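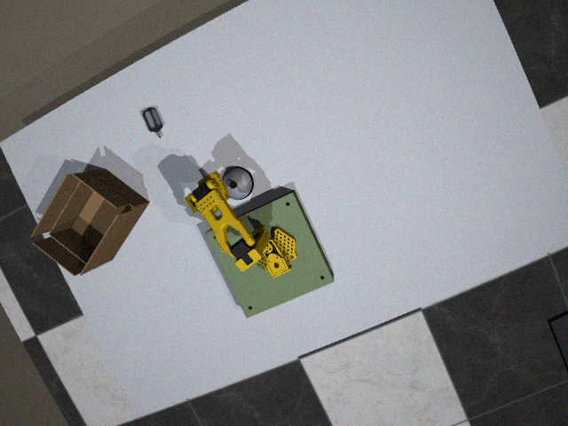 Evening and Weekend Courses at Brudton: Frequently Asked Questions

Last updated 2023-01-04

The answers on this page apply to all part-time courses for adults held at the Brudton and Lultmont sites. Full-time students should refer to their own handbook, as the rules on fees and attendance are different.

Applying for a course

Who can apply?

Our part-time courses are open to anyone aged 18 or over on the first day of teaching. Most have no entry requirements. Where a course does ask for earlier study, such as the second-year language classes and Bookkeeping Stage Two, this is stated in the course listing. If you have learnt the subject in another way, you may ask for a short talk with the tutor before you apply.

How do I apply?

You may apply online, by post or in person at the Brudton reception desk. Paper forms are available at both sites and can be posted to you on request. Please complete a separate form for each course. We cannot hold a place by telephone.

When will I hear whether I have a place?

We confirm places in writing. Applications are handled in the order in which they arrive, and an application without payment or proof of a reduced fee is treated as incomplete. If the course is full, we will offer you the waiting list or a similar course at the other site.

Can I join after the course has started?

You may join up to the second class, provided that there is room and the tutor agrees. The fee is not reduced for classes you have missed.

Fees and payment

How much does a course cost?

The standard fee for a course of one term is £176. Short courses held on a single Saturday cost £57. Fees include teaching and the use of the library. They do not include textbooks, art materials, ingredients for cookery classes or the cost of any outside examination.

Can I pay in instalments?

Yes, for courses that last a full term. The fee is divided into two equal payments. The first is due when you apply and the second by the end of the fourth week of teaching. Saturday courses must be paid for in full when you apply.

Do you offer reduced fees?

A reduced fee is available to people who receive certain benefits, to full-time carers and to people living in supported housing. You will need to send a copy of a letter dated within the last three months. We cannot apply a reduced fee after the course has ended.

The Stępień Fund can also help with the cost of books and travel. It is a separate fund with its own form, and a grant from it does not affect your right to a reduced fee.

What happens if I change my mind?

You may cancel for any reason within 14 days of booking and receive a full refund, unless the course has already begun. After that time, we will refund the fee less an administration charge of £24, as long as you write to us before the first class. We do not normally give refunds once teaching has started. If you have to leave because of serious illness, please write to the Courses Office, enclosing any supporting papers.

What if the college cancels the course?

You will receive a full refund, or you may move to another course. If a single class is cancelled, we will add a class at the end of term where possible.

Attending your course

What are the teaching hours?

Evening classes run from 6.30pm to 8.30pm. Saturday courses run from 10am to 4pm with an hour for lunch. There are no classes during school half-term weeks, and both sites are closed for the whole of August.

How do I find my room?

Room numbers are displayed in the entrance hall on the first evening. They are not printed in your joining letter, as rooms may change once class sizes are known.

Is there parking?

There is a small car park at Brudton, free of charge after 6pm. Lultmont has spaces for Blue Badge holders only. The Skondlow bus stops outside the Lultmont gate, but please check the time of the last service before booking an evening class there.

Can you help if I have a disability or a learning need?

Please tell us on your application form, or at any time afterwards. We can provide large-print handouts, hearing loops in most rooms and, with notice, a note-taker. Information you give us is shared with your tutor only if you agree.

Will I receive a certificate?

Students who attend at least three-quarters of their classes may request a certificate of attendance. Results from outside examinations are sent by the examining body, and we are unable to speed up their release.

Comments (4)

MarrowAndPeas
Does the 14 days run from when I post the form or when you get it? Mine sat in the Christmas post for ages.

Courses Office
The 14 days run from the date on your confirmation letter.

lultmont_lass
Please could Italian go back to Lultmont next term. The last bus to Skondlow leaves before the class finishes if you have to get over from Brudton.

T. in Skondlow
Got a grant for my bookkeeping textbooks last year, the form was only two pages. Worth asking at reception as they had spare copies of the form behind the desk.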